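# What a cruelty-free claim covers, and where it stops

*June 2023*

The words "cruelty-free" on a bottle of dish liquid can refer to the finished product, to the ingredients, to the company that filled the bottle, or to the whole group that owns the company. These are four different claims. They need different evidence, and a shopper at the shelf has no way of telling them apart unless the maker or its certifier has published the scope.

A finished-product claim is the narrowest. It states that the mixture as sold was not tested on animals. Few household cleaners ever are, as the data used to classify them for labelling normally come from the ingredients. A detergent can meet this claim without any change to how its surfactants or preservatives were sourced.

An ingredient claim reaches further back, and its meaning depends on a date. Most raw materials in common use were tested on animals at some point, many of them decades ago. Schemes that certify at ingredient level therefore set a fixed cut-off: no animal testing commissioned by the company or its suppliers after that date, for any material it buys. Under a fixed cut-off the date never moves. Under a rolling one, typically five years, an ingredient tested today becomes acceptable once the period has run. Both are sold under the same two words.

## Paper trails

Vakitz, a maker of laundry and surface cleaners, buys 135 raw materials from 23 suppliers. Its fixed cut-off requires a signed declaration for each material, renewed annually, and a fresh one whenever a supplier changes its manufacturing site. The declaration must name the actual manufacturer. A distributor's signature is accepted only with the manufacturer's statement attached.

Fragrance is the difficult category. A single perfume compound may contain over 200 components, and the fragrance house treats the formula as confidential. In practice the house declares for the compound as a whole, and an auditor inspects the component list on the house's premises under a non-disclosure agreement. Kiststead, the audit firm that reviews the Vakitz file each August, samples components from each compound and traces them to origin. Where a trace fails, the compound is suspended until the gap is closed.

Enzymes raise a separate question. They are produced by fermentation and are usually new enough to have a recent safety dossier. The company has to establish who commissioned each study and when, and the dossier summary doesn't always say.
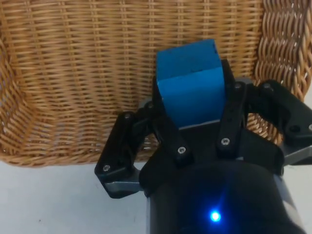
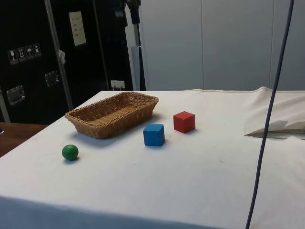

Chemical regulation is the other limit on what can be promised. A regulator may require new data on an existing substance, and in some cases the data can only be supplied by an animal study. The manufacturer of the substance has little choice in the matter if it wishes to keep selling. The brand downstream can reformulate, accept the material under an exemption, or withdraw the claim. Certification schemes differ on the exemption, and the text is generally found in an annex.

Tsolakis, which packs private-label cleaning products for grocers, has taken the first course on 2 occasions, replacing a preservative and later a solvent. Each substitution meant new stability trials, revised labels and a change to the rinse stage on the filling line. The preservative now in use is effective over a narrower pH range, so the floor cleaner was adjusted to suit.

## Vegan is a separate test

A product can be untested on animals and still contain material derived from them. Tallow-based soap is the obvious case. Less obvious are stearates, glycerine and some fabric-softener actives, which may be of animal or vegetable origin under an identical chemical name. The reverse also occurs: a wholly plant-based formula may include a recently tested ingredient.

Lerkinitz, a small soap works, lists the two claims separately on its packaging and prints the cut-off type beside the first. The wording takes up one line on the back panel. It gives the origin of its glycerine by crop.

For anyone comparing products at home, the useful items are the level of the claim, the type of cut-off, the treatment of regulatory exemptions, and whether the parent company is included. A certifier's public standard should state all of them. If the logo on the pack does not lead to a published standard, the customer service address on the label is the next step, and the question to send is whether the cut-off is fixed or rolling.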